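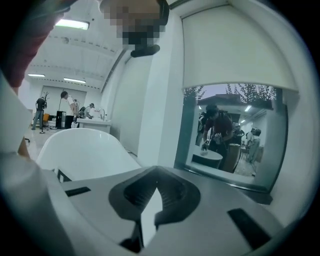

Counter end of the room, with the faucet, Wednesday morning.

Altgate > Workshop > Notebook > Tub and counter

Entry 364, Wednesday

Started at 9:15. Plan for the day was the oval tub first, then the counter, then the chairs if there was time. Got through the tub and most of the counter.

The tub had a dull patch on the floor of the basin toward the drain. I could feel it better than I could see it. With the ceiling lights on, the whole inside shines and the patch disappears unless you get your head down low and look along the surface. Went over it by hand first and marked the edges with bits of tape on the outside of the rim so we would all be working on the same area.

Tried plain warm water and a cloth. No change. Tried a small amount of dish soap, left it 20 minutes, wiped. Slight change at the edges, none in the middle. Probably soap film over old hard water, so two layers.

Next was the brush with the fluffy white head. It is much softer than the nylon one we used last month and I didn't expect a lot from it, but it follows the curve where the wall of the tub turns into the floor. The nylon brush only ever touched at two points there and left the middle alone. Dish soap again, short strokes, moving toward the drain and not away from it, so the dirty water ends up where it is going anyway. 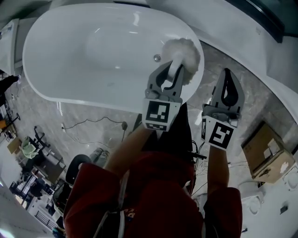
Soft brush on the right side of the basin, by the drain.

Notes on the brush:
- Needs hardly any pressure. Press hard and the head goes flat and just slides.
- Rinse it often. It holds more soap than it looks like it would.
- Stays with the tub from now on. Do not use it on the counter.
- Hang it head down to dry. Last one went sour in a bucket.

The ring right around the drain took longer than the rest put together. The chrome is fine, the trouble is the narrow line where the chrome meets the white. A cotton swab with Losta paste got most of it out. Keep the paste off the basin itself – we still don't know what it does to the glaze, and I would like to try it on the underside of the rim before it goes anywhere visible.

Power cord on the floor below the tub: needs to be moved before the next rinse. I wrote this down last time too. It should go back along the wall with a clip every couple of feet. Eusebio Benítez has the clips.

Measured the tub while I was down there, 71 inches end to end at the rim. The old sheet says 30 across and I have no reason to doubt it, but I didn't check. The cover we ordered from Zesex was cut for a shorter tub and won't fit over the ends. Will have to go back.

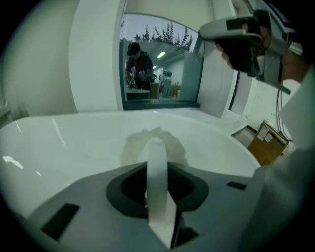

After lunch, counter. Wiped down front to back, then the base of the faucet with an old toothbrush. Some white crust under the curve of the spout. Vinegar on a folded paper towel, wrapped and left while I did the rest. Came off with a fingernail. The gray stuff along the back edge is old sealant and isn't going to clean up. It wants cutting out and doing again, half a day with drying time.

The floor tile shows every drip. Mop it last, with barely damp Bravo cloths, or the footprints dry in and it all has to be done over. Eusebio thinks we should put a mat in front of the tub. I think a mat will just hold water on the tile, so we agreed to try it for a week and lift it every evening.

Stopped at 4:40.

Left for next time:
- Cord and clips
- Paste test under the rim
- Width of the tub, measured properly
- Return the cover
- Price for sealant, white, one tube
- Chairs (the glossy white ones have hand marks along the top of the back, soap should do it)

Also short of cotton swabs and paper towels. Put both on the order sheet by the door.

Recent entries
Sealant samples, second round
Hard water on chrome: vinegar against lemon
Nylon brush, problems on curved surfaces
Shelf labels for the cleaning closet
Mop heads, what we kept and what we threw out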